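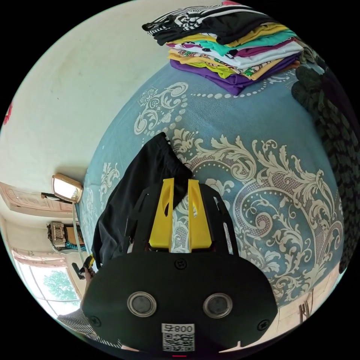
Dikbridge Parish Register Transcriptions, version 2

Maintainer: Oksana Romaniuk
Transcribers: Fedir Kobzar, Sylvie Lavoie
Last updated: Friday, June 26, 2020

Contents

The set holds 2,354 baptism entries and 1,447 burial entries from the registers of Dikbridge and Favgate. Marriages are kept in a separate file and follow a different layout.

Files

baptisms.csv — one row per child
burials.csv — one row per person
places.csv — spellings of farm and hamlet names, with the form used here

All files are UTF-8, comma separated, with a header row. Empty fields mean the register gives nothing. A question mark after a value means the reading is doubtful.

Transcription rules

Surnames are copied as written. Forenames are copied as written in one column and expanded in the next (Wm, William). Dates before the change of calendar keep the old year, with the new year in year_ns. Latin notes are left in Latin.

Known problems

Water damage affects 4 leaves of the Favgate burials. Twins are sometimes entered on a single line in the register; these have been split and share an entry_id. Caradog Jenkins re-read the Favgate baptisms in May and his corrections are merged. The Dikbridge burials have had one reading only.

Licence

Free to reuse with credit to the maintainer. Send corrections with the entry_id and the leaf number.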